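Brindlow Field Kit - 39-piece emergency medical pack

I put the first Brindlow together on my kitchen floor after the January floods in Hastach, when our little relief team had one decent bag between six of us and spent half the night digging through it for scissors. I've been fiddling with it ever since, and this is the version I finally feel good about selling!

It's a soft pack with 39 pieces inside, and it weighs 6 pounds on my bathroom scale. Everything sits in clear pouches that pull out on their own, so you can hand the burn pouch to somebody and keep working out of the rest. The shell is bright orange (I tried navy, and I lost it in the mud twice). It comes with a shoulder strap and a belt clip, and the zippers have big loops you can grab with gloves on. 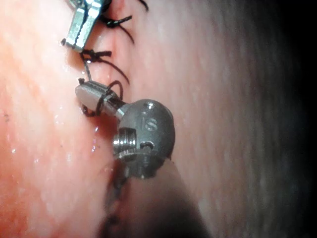

Flood and earthquake work is hard on gear, and most of what ruins a kit is grit and bad labels. I wanted every metal tool in the Brindlow to be something you could tell apart in a hurry, so they all get their mark stamped right into the metal, the way the letters "IS" are on that instrument tip, and there's no sticker to peel off. The steel ones can go in boiling water. The tape and the triangular bandages can't, obviously, but you can buy those as a refill for $31.

Svyatoslav Hrytsenko took an early pack up to Nzioka with the landslide crew and came back with a whole page of complaints - the strap was too short, the flashlight pocket was on the wrong side, and he wanted a lot more gauze. All fixed. He still thinks the whistle is too quiet, and I'm looking for a louder one.

We ship out of Gasadia, and we've sent out more than 300 packs so far. If you're ordering for a shelter or a fire hall, write me before you check out and I'll work out a price for you. Pouches are also sold one at a time, so you don't have to buy a whole new kit when you run out of burn dressings.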